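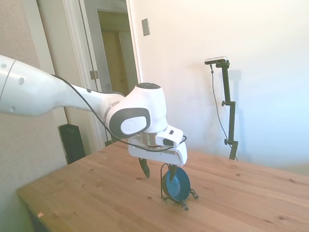 Fig. 1. White robotic arm with gripper, over a light wooden table.

October
By the Wasoteo project group, second-year Events and Music Management

Final release, again: scarcity claims in club night ticketing

1. What we set out to do

Anyone who follows a club on social media will know the pattern. A line-up is announced, first release tickets go "in minutes", second release is "moving fast", and then there is a final release, which is sometimes followed by another final release. We wanted to know whether any of this tells a customer anything useful about how full the room will be. Our starting position was that it doesn't, and we should admit that most of the group held this view before we collected a single post.

The module handbook asks for a project "of benefit to the local night-time economy". We are not certain this one is. Promoters in Gomine already know how they sell tickets, and the people who buy them have mostly stopped listening.

2. The venue and the nights

We used one venue, Moton, which has a main room and a smaller bar room upstairs. It hosts student nights midweek and house and techno bookings at weekends. Tickets are sold through Lu, an app that shows the current release and its price but never how many are left in it. We chose Moton largely because it was within walking distance and the manager answered our email. Two larger venues did not.

The sample covers 21 nights. We left out private hires and the open decks sessions, which are free before midnight and so have no releases to speak of.

3. Method

We saved every public post and story from the venue, the promoters and the booked DJs that mentioned one of the nights. This came to 1,867 items. It sounds like a lot, but a good share of it is the same flyer reposted by everybody on the bill, and we argued for some time over whether a repost should count. In the end it did, as a customer sees it either way.

Each item was read by one of us and marked as making a scarcity claim or not. "Last few remaining", "final release" and "don't sleep" with a ticket link were all marked as claims. "Big one this" was not. We had intended to have every item read twice and did not manage it. A second reader went over a portion of the marked items and disagreed mostly about emojis.

For attendance, the venue let us see the door clicker total for each night on condition that we did not publish it. We have therefore only said whether a night was close to capacity or not. The clicker also counts people who go out to smoke and come back in, if the door staff are busy, so we would not lean on it too hard.

4. Findings

Of the items collected, 462 made a scarcity claim. They were not spread evenly. Nights with a well-known headliner had few of them, and those few came early. The quieter nights had many, bunched into the last afternoon, and several of those nights still had tickets on the door at 1 am.

So a customer who sees "last few remaining" at teatime on the day of the event could reasonably conclude that there is no hurry. We found this funny for a while. It is also a weak result. A promoter with an unsold night posts more of everything, claims included, and we have no way of separating the wording from the worry behind it.

Prices on Lu did go up between releases, so the claim that waiting costs more was usually true. On two nights the price later came down again under the name of a "flash sale". People who had bought at the higher price were not refunded the difference, as far as we could find out.

5. What the promoters told us

We spoke to promoters informally and agreed not to name them. One said that the number in each release is decided in advance. Another said it is decided when the first release stops selling. Both used the phrase "creating momentum". Neither could point to any evidence that the wording sold tickets, although both were sure that it did. The same could be said of us and our starting position.

6. Problems

One venue is not a study of club ticketing. Stories that vanished before we saved them are missing. Some of the group go to Moton regularly and were on the guest list for at least one night in the sample, which should have been declared in the proposal and wasn't.

We were advised to finish with recommendations for industry. The only one we could agree on is that Lu could display how many tickets are left in a release. We asked whether this was planned and received an automatic reply.

Last updated: October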